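About Kirkine

Kirkine converts flexible polyurethane and polyethylene foam into cut parts for packaging, seating and acoustic lining. The company was founded by Florence Fortin, who still signs off on new material grades. Work is done at two sites, Katene (cutting and lamination) and Denia (stock and shipping). 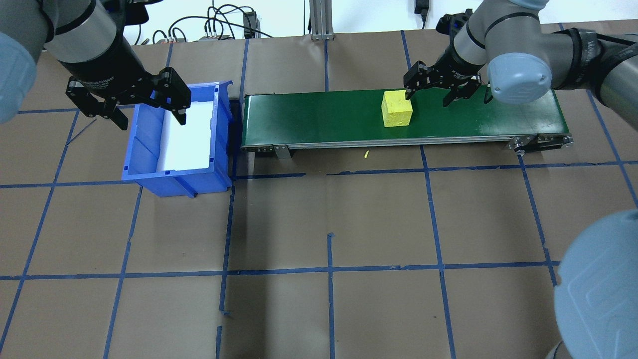
Materials and Capacity

Slabstock is received in blocks and conditioned for 48 hours before cutting. Standard grades are held in stock; non-standard densities are ordered against a signed drawing. The Katene site runs two horizontal splitters and a contour saw. Maximum block length is 300 cm. Current stock list: 546 part numbers, of which 490 ship without a tooling charge. 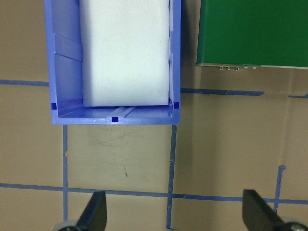 White foam block in a blue bin.

Tolerances are stated on the drawing and measured at zero load. Soft grades deflect under a caliper, so thickness is read with a plate gauge at fixed pressure. Parts outside tolerance are recut to a smaller size or shredded for rebond. We do not sell seconds.

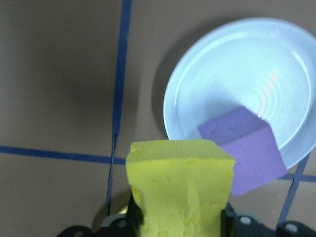
Yellow foam, surface texture.

Quality and Records

Each lot carries a number that traces back to the supplier's pour. Density and compression set are tested per lot, tear strength on request. Records are kept for seven years. Flammability certificates are issued by grade and do not cover laminated assemblies, which must be tested as built.

The Galtesora range of open-cell acoustic liners was added in November and is cut to order only. Samples are limited to two per grade.

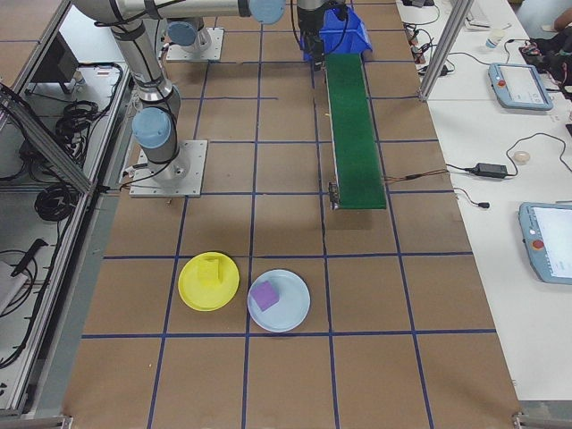 Yellow and purple cubes on plates.

Ordering

Send drawings in DXF or dimensioned PDF. State grade, quantity, tolerance and end use. Quotations are valid for 30 days. Collection from Denia is by appointment.

Page last revised June 11, 2023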